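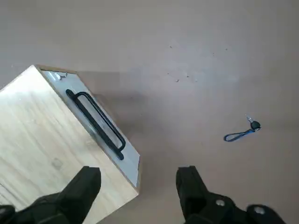

Fadime Duman was right when she told me that the Prerum kit would teach me more about keys than about robots. I've had mine since August, and picking a key up off the floor is still the job everybody wants help with, so let's go through it!

August, by Ataberk Çınar

Quick background first. The Prerum is the add-on gripper kit from Govance: two fingers, a small wrist camera, and the software to run both on an arm you already have. I paid for mine myself and I'm on my second set of finger pads (my fault, I kept driving them into the floor).

Start with something that has a strap or loop on it. I use a key with a blue lanyard loop, and it's a great first target because you get two choices: go for the head, or go for the strap. Go for the head. The strap is flat, it hardly sticks up at all, and the fingers will slide over it all afternoon.

Lay the key on a plain floor with some space between it and anything big. I keep a wooden box with a black handle next to mine so the arm has something to steer clear of, but if you're brand new, leave the box out for the first few tries.

Now open the software and set the floor height. Bring the fingers down by hand until a sheet of paper just drags under the tips, then hit save. Please don't skip the paper. Next, turn the wrist so the fingers will close across the head of the key, and open them wide. Wider than you think! You want to see clear floor on both sides in the camera view.

Come down slowly. I run my speed at 78 on the slider for moving around and drop it way down for the last bit. Close, wait a beat, then lift straight up. If the key slips, check the pads for grit before you touch any settings (I lost a whole evening to a crumb once).

After a clean lift, save the move, shift the key a little and run it again. My log is at 1736 tries now, and the misses have mostly been bad floor height.

Would I buy it again? Yes, though the manual is thin and the cable is too short for my bench.

Comments

Randeo3000: Does the floor height stay saved after a restart? Mine forgets.

Ataberk: It does if you save the profile too. Separate button, top menu.

Shirazi: The paper trick fixed mine, thank you!!

Questions? Use the contact page | All rights reserved | Back to top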